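# Chapter 4: Surfaces and What Is Claimed for Them

Most textbooks on furniture begin with the frame. They deal with legs, rails and joints for a hundred pages and then treat the top as a lid. Buyers do the opposite. They look at the top, run a hand over it, and sign. This chapter takes the buyer's side on the question of where to look, though it has little patience with what buyers are usually told once they are looking.

Take the word "natural". In the Betard catalogue for one season it is attached to 458 separate items, among them a lacquered tray and a set of cork mats. A word stretched that far tells you nothing about a tabletop. Nor does "hard-wearing", unless somebody says what the wearing was done with, how hard, and for how long. The Hendum trials, which we come to in section 4.3, at least say so: 864 passes of a loaded pad over each sample. Whether a loaded pad behaves like a family eating breakfast is another matter, and the people who ran the trials do not claim that it does.

## 4.1 Reading the grain

Grain is the first thing people notice on a pale top and the thing they most often misread. Close, fine lines are taken as a sign of quality, wide ones as a sign of cheapness. There is something in this for certain timbers, and very little in it as a general rule. Grain spacing depends on how fast the tree grew and on the angle at which the board was cut, and a good printer can copy either. 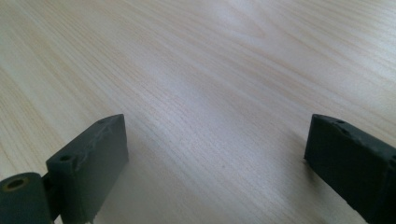 Colour is a worse guide still. A light blond top may be light because the timber is light, or because it has been bleached, or because the finish carries a little white. Showrooms are lit to flatter, and a patch of glare can make one part of a board look like a different board altogether. Before you write down a colour, move your head. If the pale patch moves with you, it belongs to the lamp.

Streaks and bands deserve more attention than they get. On a solid board you would expect a band seen on the face to have some connection with what shows at the end. On a veneered one the face and the edge have no reason to agree — and makers know this, which explains the popularity of edging strips. Fitzgerald, whose workshop notes are quoted throughout this chapter, puts it bluntly: "Look at the end before you admire the middle."

## 4.2 The finish

Everything said so far assumes that you can see the wood. Often you are looking at what lies over it. The Claravance range was sold on the promise of a finish that "lets the timber breathe", a phrase that has survived every attempt to find out what it means. Oil, wax and lacquer each slow the passage of moisture to a different degree, and none of them has lungs.

A more useful question is what happens when the finish fails. Lacquer tends to chip or flake, and the repair shows. Oil wears thin where hands and plates go, and can be topped up on a kitchen table in an afternoon. Table 4.2 sets out the costs for a café with 2 long tables, and the reader should treat the yearly total of 3,780 with caution. It includes labour, and the owner did the labour.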